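Ticket: Gripper reports "object held" on thin flat parts, then drops them
Queue: Cell hardware / end effectors
Status: Open, waiting on parts
Priority: Normal
Product: Tosent parallel gripper on Lenano arm
Opened: June

Summary

We are comparing the Tosent gripper with the older Bovero on the same arm, picking thin flat parts from a stand and moving them to a tray. The Bovero does the job slowly. The Tosent is quicker but sometimes sets its "held" flag before the fingers have closed on the part. The arm then lifts and leaves the part behind.

Setup

Controller: Aebischer, stock firmware, no custom blocks.
Finger stroke set to full open before each approach.
Settle time after close: 500 ms.
Approach is angled, with the part leaning on a wire stand.

What has been tried

09:40 — Power cycled the gripper and controller. No change.
10:05 — Re-ran the finger homing routine. It completes without errors. The fault came back on the second pick.
10:30 — Lowered the closing force by one step. Worse: the flag now comes up early on thicker parts as well.
11:15 — Put the force back and slowed the close. Better, but the cycle is now over 6 seconds and we lose the reason for changing gripper.
11:50 — Checked the cable between wrist and gripper for strain at the end of travel. Reseated the connector. No change.
13:20 — Moved the grasp point to the upper end of the part. Fault still present, less often.
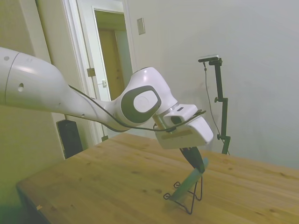 Bovero had the same fault on the older firmware, Aebischer support replied at 14:10. They want to know whether the held flag is read from motor current or from finger position, as the default profile uses current only. If the finger pads drag on the part during an angled approach, the current rises early and the flag is set. They suggest switching to the combined profile and repeating the test with the part lying flat, so that the angle can be ruled out.

Reply from us, 14:35

Confirmed, current only. The combined profile is greyed out in the menu for the Tosent. It is available when the Bovero is selected, so this looks like a missing entry in the device file and may need its own ticket.

Flat test done with the arm pointing straight down: no false flags. Angled test repeated straight after with the same part: flag early on 2 of 4 picks.

Next steps

Aebischer to send a device file with the combined profile enabled.
We fit the smoother finger pads when they arrive and repeat the angled test at normal closing speed.
Until then the Bovero stays on the day jobs — please do not swap the tool settings on the Lenano without noting it in this ticket.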